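Bring Back the Boring Bag

I keep my plastic bags inside another plastic bag, on a hook behind the pantry door. My mother did the same, and so did her mother once there were bags to keep. When my town started charging for them at the register I was all for it, and I mostly still am. But I've had a couple of years to live with the results, and I have a complaint.

The complaint is tote bags. I own 11 of them. I bought two. The rest were handed to me at a dentist's office, a book fair, a bank opening and a cousin's wedding, and one came wrapped around a pair of shoes I'd ordered, as if the shoes needed company. One says Yammine on it in big green letters and I still couldn't tell you what Yammine sells. I don't feel I can throw them out, so they live in the trunk of my car, where they do no good at all when I'm standing at the checkout with a melon under one arm.

So I buy a bag. And the bag I'm sold now is a thick one, the kind with "reusable" printed down the side, and I take it home and it goes behind the pantry door with the others. I use it once more for wet swimsuits and that's usually the end of it. My old flimsy bags got used three or four times before they lined the bathroom trash can. Now I buy a roll of little trash can liners instead, which are (you guessed it) flimsy plastic bags, only without handles.

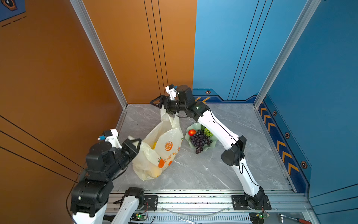 A white plastic shopping bag, held by both handles.

I said some of this to my neighbor Margareta Bucur over the fence, expecting sympathy, and got a talking-to. She grew up carrying a net bag in her coat pocket everywhere she went, in case a store had something worth lining up for. It weighed nothing and it held a week of potatoes. Her point was that we've made a shopping bag into a thing you have to remember, like a passport, when it ought to be a thing you simply have on you. She still carries one. It's brown and ugly and older than my kids, and she wouldn't let me borrow it.

She's right, I think, and it's made me crabby about the way the whole subject gets talked about. We argue over paper or plastic or cotton as though the material settles everything. A cotton bag takes a lot of growing and spinning and shipping, and if it sits in a trunk next to ten others, that was a waste of a field. A thin bag that goes to the store 20 times has done pretty well for itself. I'd like to hear a lot less about what the bag is made of and a lot more about how often it leaves the house.

What would I change? I'd keep the charge at the register, because it does make me stop and think. I'd ask every bank, dentist and bride to please quit giving out totes. And I'd love to see a take-one, leave-one bin by the front door of every grocery store. My friend Irina Enache says people would put disgusting things in it. Some would, sure! People put disgusting things in the book box at the park too, and I still got a very good mystery out of it in August.

Meanwhile I've moved four of the totes from the trunk to the front seat, where I have to pick them up to let anybody sit down. I forgot them again this morning.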